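Subject: Re: [Skandulow-players] Costumes for the touring show

> Do we still rent the costumes from Buschmann, or does
> everybody bring their own? The last message was not clear to me.

Hello all,

we rent only the coats, 5 pieces. Everything else comes from your own closet, please in dark colors.
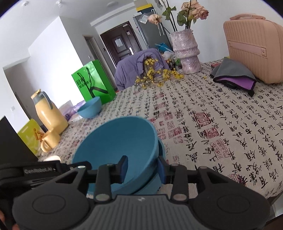

The deposit is 500 and we get it back if nothing is torn. Last year in Isden we lost a part of it, so please do not eat in costume.

The hall in Bidby has 20 more seats than I wrote before. The stage is small – the fight in the second act must be rehearsed again with shorter steps. Who plays in the fight, please come at 5. 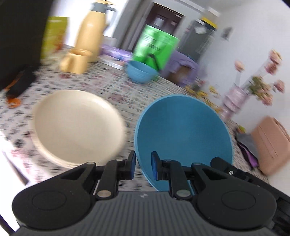

Table with the flowered cloth

I still need your shoe sizes by the end of September.

Greetings from Skandulow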